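About Claltgate

Claltgate helps people buy robots, and quite often helps them put it off for a year. We are a planning office. We make nothing, we stock nothing, and our showroom is a table with a coffee ring on it.

The firm was started by Theda Haberkorn and Knut Lammers, who met on opposite sides of a purchase order. Theda was running equipment budgets for a group of small hotels. Knut was selling her a linen-handling system that did everything in the brochure and very little in the linen room. The system went back, the two of them stayed on speaking terms, and a few years later they rented two desks and went into business. Knut still refers to that sale as his apprenticeship. Theda has other words for it.

Our clients are care homes, guesthouses, laundries and the odd university department. They come to us with a budget line that says "automation" and a number next to it that somebody typed in December to make the column add up. We take that number apart. What does the arm cost, what does the gripper cost, who pays when the gripper meets a fitted sheet? Is there a socket where the thing is supposed to stand? You would be surprised how many five-figure quotes run aground on the socket.

Most of what we do falls under a service we call Velau. Velau is a 32-page planning workbook and a person who comes with it. The workbook covers the purchase price, delivery, training, spare parts, the service contract and the second service contract you find out about after signing the first. The person asks awkward questions in your hallway. A standard Velau plan takes 9 weeks, or longer if your finance department enjoys meetings.

We look at the ordinary chores before we look at catalogs. Soft goods get most of our attention. A steel bracket sits where you left it and keeps its shape, so plenty of machines can pick one up. Bedding and clothes have their own ideas. If your plan involves fabric, we will ask you to budget for more trial time than you would like, and for hand tools and practice before anything with a motor in it.

As of 5/31/21 we have finished 129 plans. A fair number of them ended with the client buying less than they had intended, and a few ended with a new laundry cart and a very pleasant lunch. We charge the same fee either way. We take no commission from manufacturers, though we did once accept a calendar.

To talk about next year's budget, write to Theda. To argue about grippers, write to Knut, and allow some time for the reply, as it will have attachments.
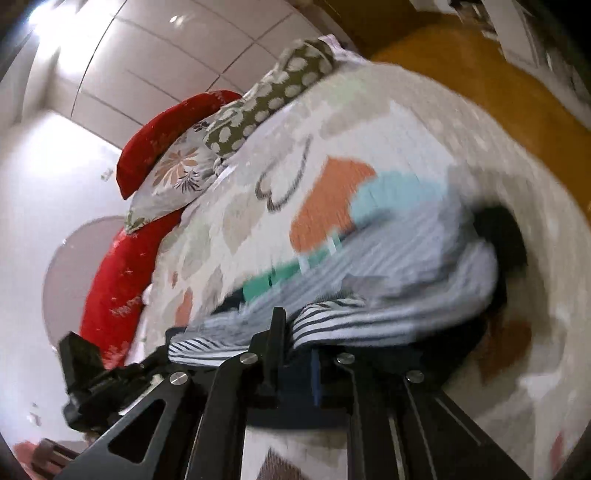
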